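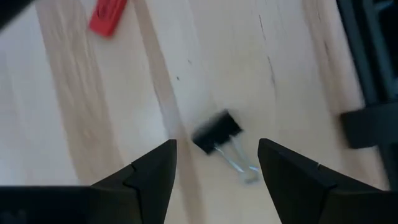

Visit to the Studuner clip works, Ponen
05/07/2023

The Studuner works stands on the river side of Ponen, a short walk from the bus station, and opens to visitors twice a year. The previous opening was in March. Entry is free but has to be booked through the works office. Groups are limited to 9, and our tour took a little over an hour.

Studuner makes paper fasteners and very little else. The main product is the black binder clip, a sprung steel body with two wire handles. The firm also sells bulldog clips and a small range of ring mechanisms, but those are bought in and only packed at Ponen.

The tour begins in the strip store. Steel arrives in coils, already slit to width, and is fed to a press which cuts the blank and rolls the two edges into the small tubes that later hold the handles. A second tool folds the blank into the wedge shape. Both operations are done while the steel is still soft. Hardening and tempering follow in a belt furnace, which visitors see through a window only. The temperatures are posted on a board next to it, but we were asked not to copy them down.

Coating comes next. Black accounts for most of the output, with colours run in batches when there are enough orders to justify cleaning the line. The handles are formed separately from plated wire on a Pollik bending machine, installed second-hand and by some way the loudest item in the building. Ear defenders are handed out at the door and are needed.

A handle is squeezed slightly, its ends are placed in the rolled edge, and it is released. Its own spring keeps it there, with no weld or glue. The same spring allows the handle to fold flat against the body once the clip is on the paper, or to be taken out altogether for a permanent binding.

Samples are taken from each batch and tested for opening force and for recovery after repeated opening. The test bench is set for 1735 cycles, a figure inherited from an old customer specification and never altered. A clip passes if its jaws still meet along their full length.

Packing is in cartons of 40. The shop by the gate sells these at works prices, along with mixed bags of seconds, mostly with coating faults.

The café next door, Radulović, does soup and rolls until two. Parking at the works is for staff; visitors should use the public car park, which has 163 spaces and was half full when we left.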